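# Zastside gets its first rules for robots at the food counter

November 17, 2020

I've been going on about this one for months, so let me have my moment: Zastside finally has a written set of rules for robot arms that handle unwrapped food in front of customers! 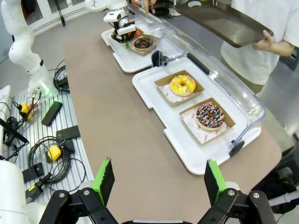
**Do the new rules apply to a robot that only moves food and never cooks it?**

Any arm that picks up, carries or sets down unwrapped food within reach of the public is covered, whether or not there's heat involved. Sealed packages are left out for now.

The rules went through last night at the Bralluseo food hall, where the stallholders' association meets, and they kick in on the first of March. The text is based on a practice guide put out by Leltell, the small safety outfit over by the rail yard, and I'd say two thirds of it survived the trip. The rest got argued over, trimmed, put back, and trimmed again (I was there until they started stacking chairs, and my feet were freezing).

So what's in it? The part most people will notice is the handover rule. If a person is holding a tray, a plate or a box that an arm is going to put food on or take food from, the arm has to come to a full stop before the person moves in, and it can't start again until somebody tells it to. Leltell's draft allowed a slow creep at that point. The association said no to creeping, and I'm glad. I've worked a counter. You lean in without thinking, you've got a tray in both hands, and the last thing you want is to be guessing what the machine next to you has in mind.

Then there's the bit about two arms sharing one counter. Each one has to have its own stop button, and hitting either button has to stop both. I honestly thought that was already how everybody did it, but I asked at a few stalls and got some shrugs. One operator told the meeting that his arms were set up as separate systems and tying the stops together would mean paying an electrician. The association's answer was that he has until March to find one.

Lids got a lot of airtime, more than I expected. Trays of open food have to have a cover close by that a person can shut with one hand. The draft wanted covers closed any time the arm wasn't working, and the bakers really dug in on that, since glaze and icing sweat under a closed lid and you end up with sad, sticky sprinkles. Avotiņš, the bakery with the long line on Saturdays, sent in a very good letter about it. What passed is a compromise: a lid can stay up for 40 minutes during service, and after that it's either closed or the tray gets swapped out. I don't love having a clock on it, as clocks get ignored when you're busy. Still, it's a number a new hire can remember.

Grippers have their own page. Whatever part touches the food or the box has to come off without special tools and has to be washed on the same schedule as tongs. Soft pads have to be checked at opening and replaced if they're torn or if they've picked up stains that won't scrub out. Somebody asked if pads should be a bright color so a lost piece shows up in the food. That went in as a recommendation, same as blue bandages in kitchens, though the guide doesn't pick a color.

And cables! I have a soft spot for this section. Loose cable can't sit on any surface where food is served, and it can't hang anywhere a customer's bag could snag it. Coils are okay on a separate equipment platform as long as they stay put when the arm swings through its full reach. The checker is supposed to run the arm through that whole reach and watch, which sounds boring and is exactly how I'd want to spend a morning.

Now the money, which is where the meeting got loud. A first inspection, done by Leltell, will cost $2,590 per counter. For a big chain that's a rounding error. For a stall with one secondhand arm and a waffle iron it's a real bite. The association voted to let up to 5 stalls share an inspection visit if they're in the same hall and using the same model of arm, and they'd split the bill between them. I think that helps, but it doesn't do a thing for the person who bought something unusual. A few people asked for a cheaper rate for small businesses and were told it would come up at the next meeting. I'll be in the same chilly seat.

After the first check, each counter gets looked at again every six months. In between, operators keep a log at the counter with stops, drops, pad changes and anything that surprised them. I like the "anything that surprised them" line a lot, and it came straight from the guide. You learn plenty from the day an arm went for a box that had been turned a little sideways and grabbed the cardboard wall instead. No injury, no mess, and without a log it's forgotten by lunch.

A couple of things didn't make it. There was a push for a painted floor line to keep customers back, and it failed, mostly over how narrow the aisles are at Bralluseo. There was also a proposal to require a staff member within arm's length of the counter the whole time a robot is running. The version that passed says "in sight and within hearing," and I can see that one coming back. In sight from where? Hearing over what, the espresso grinders?

Enforcement is pretty gentle at first. Through the spring, a counter that misses something gets a written note and two weeks to fix it. After that the association can ask for the arm to be switched off until it passes. The exceptions are the stop button and handover rules, which get no grace period at all. If either of those fails, the arm goes off the same day.

If you run a robot counter in town, the full text is pinned up by the office at Bralluseo and Leltell has printed copies at its front desk. Sign-up sheets for shared inspections are next to it, and there were already a few stall names on the first one when I left. Comments on the small business rate are open until the next meeting, and you can drop them in the box by the office door.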